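**Plastic set vs. wooden set for a club corner – what would you buy?**

**rookandroll**
Right, I've been put in charge of kitting out a chess corner at our community centre in Dralledano and I've got a budget of 200 for the lot, boards, pieces, storage, everything. I want five sets if I can stretch to it. I've been looking at the Golob folding ones, which look lovely, but I keep reading that the hinges go. Has anyone had one for more than a year? Also, should I be paying extra for coordinates printed on the board? The beginners' group is mostly kids and I can't decide if they'd ever look at them.

**Martti Seppälä**
We had Golob boards at my old club. The hinge is fine if you don't let teenagers carry the thing by one half. Ours did. Buy plastic and a flat board, spend what's left on biscuits.

And yes to coordinates, every time. How else are they going to write their moves down?

**pawnstorm_jen**
Going to disagree with Martti a bit (sorry!). We teach without coordinates for the first few weeks and the little ones pick up the patterns much faster, they stop squinting at the edges and just play. Then we bring out the numbered boards when they start wanting to keep score. Depends on the age I suppose, mine are six and seven.

Plastic though, absolutely. Wooden bishops lose their heads. I have a jam jar of bishop heads.

**Fouad Morsy**
I'm with Martti on the coordinates, and I'd add one more thing to the list that hardly ever comes up in these threads: trays. Get something for the captured pieces to go in. I resisted this for years, it seemed fussy, and now I wouldn't set up a table without them.
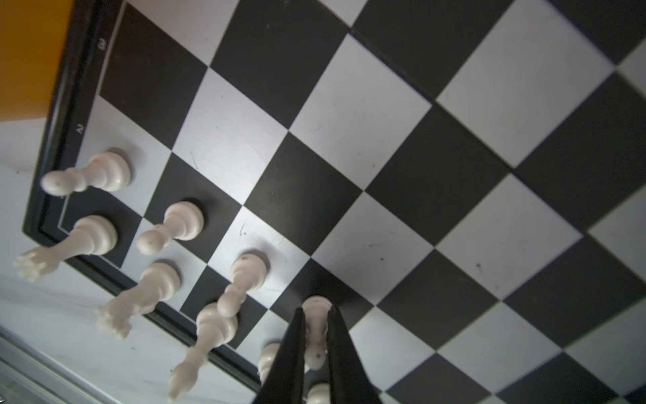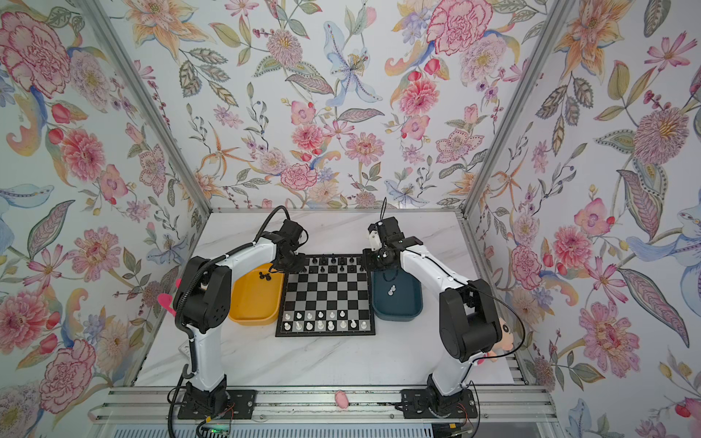
My reasons are mostly to do with being lazy at the end of the evening. When captured men get lined up along the side of the board they get knocked on the floor, or someone picks one up to fiddle with and it goes home in a coat pocket, and then I'm on my hands and knees under the radiator looking for a rook. With one tray each side you tip them back in the box and go. I like having two different colours as well, like the yellow one there with the black pieces in it and the teal one with the white, so everybody knows which side is whose and there's no reaching across. Rounded corners are easier to scoop out of too. You don't need anything special, any shallow tray will do as long as a king fits lying down.

The other thing is the rank numbers. If you do go for coordinates, get them in the border and not on the squares themselves. White on a black edge is dead easy to read and it leaves the squares clean.

**rookandroll**
Trays! Hadn't even crossed my mind. I was going to use the lids of the boxes.

**Martti Seppälä**
Lids are fine. Everything is fine. Fouad has been going on about trays since I've known him.

**Fouad Morsy**
And who found your queen behind the piano, Martti?

**pawnstorm_jen**
I'm a lids person too, but I'll admit they slide. We had one go off the end of a table in August with most of an endgame's worth of pieces in it and the noise was unbelievable.

One small grumble about numbers in the border: on cheap printed boards they can be tiny and turned to face whoever's sitting at one end, so the kid on the other side reads them upside down. Get one printed at both ends if you can, it makes a big difference when they're learning notation.

**knightshift18**
Can I put in a word for matt squares? We bought a batch of shiny boards from Pritero (nice people, quick delivery, no complaints there) and under our strip lights you can't tell an empty dark square from a lamp. Everyone leans. Swapped them for matt vinyl and the leaning stopped.

Pieces wise, check the kings and queens are properly different before you order. On some of the moulded sets the crowns look so alike from above that my beginners castle with the queen.

**rookandroll**
Ha, I've done that myself and I'm 40-odd. OK, so matt, plastic, coordinates in the border. What about weighted pieces? The Groltden ones are weighted and I could only afford four sets.

**Martti Seppälä**
Weighted. Four good sets beat five that fall over when somebody sneezes.

**pawnstorm_jen**
Nooo, five unweighted! An odd child with nowhere to sit is far more trouble than a wobbly pawn.

**Fouad Morsy**
Weighted if the tables are steady, otherwise it won't matter what you buy. What are the tables like?

**rookandroll**
Folding. Old. One of them has a beer mat under it already.

**knightshift18**
Then get more beer mats.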